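Right arm stops with a gripper fault partway through a handover
5 min read

joespin_bench
Hello all, and sorry in advance for the length of this one. We run two arms over a shared table, and the job is simple on paper: one side takes a marker out of a paper cup, passes it across, and the other side puts it back. It ran happily for 109 cycles. On the next one the right gripper threw fault 1716 while it was opening, the right arm stopped where it was, and the left arm kept moving toward it! I hit the stop in time and there was no contact, but I had a shaky cup of tea afterward.

The controller is a Mavbridge and the handover script came from the Reditov package, if that helps anyone. I've restarted everything twice and it came back at cycle 114 of the next run, again on the opening move.
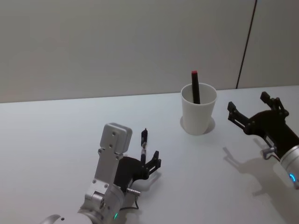
Reply 1

oldgrease
Welcome, and I'm glad you had a hand near the button. I've seen that kind of fault come from a tired cable more often than I'd like. Power down, wiggle the connector at the wrist, and look for a pin that has backed out. I'd bet lunch on it – the opening move is when the cable gets pulled the most on ours.

Reply 2

Dehghan_fan
I'm going to disagree with my friend above (kindly!). A bad cable would fault at all sorts of odd moments. Two long runs, both failing after over 100 cycles, both on opening, sounds like heat in the finger motor to me. Let it rest an hour, run it again, and write down the cycle where it quits. If you start it warm and it fails much sooner, there's your answer.

Reply 3

tarkura_tess
Either of you may be right, but can we please talk about the left arm? A gripper fault on one side should hold both sides, and it worries me more than the fault does. We had the same gap in our Tarkura cell: each arm had its own stop chain and the script was trusted to link them. Please don't run another cycle until the two are wired together. Software can wait its turn.

oldgrease
Fair point, Tess, and I should have said that first. I still say cable, though.

joespin_bench
Thank you all so much, this is the friendliest place. Tess, you were right about the stops. I traced them tonight and they are separate, so the cell is off until our electrician can join them. I checked the wrist connector too, and the pins all look straight to me, but I haven't had the cover off the finger motor yet. I'll do the warm start test once the stops are sorted and post the numbers.

Dehghan_fan
Take the motor temperature as well if your controller logs it. Mine hides it two menus down, under service.

Posts belong to their authors. Contact the moderator: Josefina Espinoza | Back to top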